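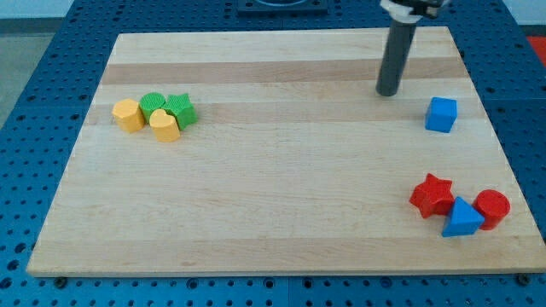

Corina Nedelcu asked after last week's session why any company would pay to put its name on a club that hardly anyone outside town has heard of, when the same money would buy perfectly good ads somewhere with real numbers behind them. I gave her a rushed answer in the hallway and I've been unhappy with it ever since, so I'm starting there. The reading on broadcast rights moves to next time. Keep your notes from it, you'll need them.

Session notes: small-club sponsorship and what is really being sold

We're staying with Oltitz, our handball club, for the whole session. You know the basics from the case packet: one team in the second tier, one arena, shared with the school. Average home attendance last season was 261. The shirt sponsor is Poltodance, which makes dance shoes. Purkance, the insurance broker on the main street, has a board along the sideline. Tetteh supplies the drinks and gets its name in the program.

Let's do the board first because it's the easiest. Purkance pays $800 for the season. Divide that by the average crowd and you get a bit more than three dollars a head, for the whole season. Is that cheap? I put this to last year's group and got a shouting match (a good one!). Half of them said yes, look how long a fan sits there staring at the thing. The other half said it's the same people every time, so after the second game you're paying to tell them something they already know.

And they are mostly the same people. Oltitz has over 140 season ticket holders. So the crowd for a typical game is more than half regulars, and if you were buying reach - the number of different people who see your name at least once - you'd want that figure much lower. What you get in a small arena is frequency, the number of times each person sees it. Please keep these two words apart in your papers. I had a whole stack last term where they were used as if they meant the same thing, and I could not tell what anyone was arguing.

Now, frequency is worth a lot to some businesses and very little to others. An insurance broker sells something people buy rarely and don't enjoy thinking about. When the policy comes up for renewal, you want to be the name already sitting in their head. So I can make a decent case for Purkance and the board. I have a harder time with Poltodance. How many handball fans need dance shoes? Go back to the interview in the packet and read what their sales manager says about the arena foyer, where they set up a table on youth days. The parents there are the same parents who drive a younger kid to dance class. The shirt is the expensive part of the package and I suspect it's the foyer table that sells shoes. The club threw the table in for free, by the way, which tells you something about how well the club understood its own product.

That's the answer I should have given Corina. A sponsor at this level is often buying a bundle, and the part with the biggest price tag may be the part it cares about least. You have to open the bundle up before you can say if the price makes sense.

What goes in the bundle

Name and logo: shirt, boards, program, website, the banner over the door. Easy to list, easy to photograph, easy to put in a contract. Clubs love selling these.

Access: foyer tables, tickets for clients, a player turning up at a store opening. Costs the club time. Gets forgotten or done badly unless one person owns it.

Exclusivity: no rival in the same category. Tetteh has this for drinks and pays for it partly in product. Watch how the category is worded. "Drinks" and "soft drinks" are very different promises, and the Oltitz contract says one thing on the first page and the other thing in the schedule at the back. Find it before class, please, we'll spend ten minutes on it.

Goodwill: people in town think well of you for helping. I believe in this one, though I've never seen it measured in a way that convinced me. If you use a survey for it, tell me who was asked and where. Asking people inside the arena doesn't count for much - they're already fans.

A word on payment in kind

Tetteh's deal is part cash, part drinks. Students always want to value the drinks at the store price. Don't. Ask what the club would have spent without the deal. If Oltitz would have bought fewer drinks, or a cheaper kind, then the value to the club is the lower number. The value to Tetteh is different again, as it gives up only what the stuff costs to make and deliver. Same crates, two numbers, and both sides can walk away happy. I find this part kind of lovely, but I'm told that's just me.

Renewals

Contracts in the packet run out in September, right as the season opens, and I think that's a mistake on the club's part. You're negotiating when the shirts have to be printed and the sponsor knows it. Moving the end date back to spring would cost nothing and put the club in a much stronger position. We'll try it both ways in the role play, with the same two teams, and compare what they settle for.

For next time

Pick one sponsor from the packet and write two pages. Say what it pays, what it gets, and which single part of the bundle you would keep if the budget got cut. Use reach and frequency properly (I will be checking!). If you think the deal is a bad one, say so and show the math. Role play teams are on the sheet by the door. If you're on the club side, bring the contract with you, including the schedule.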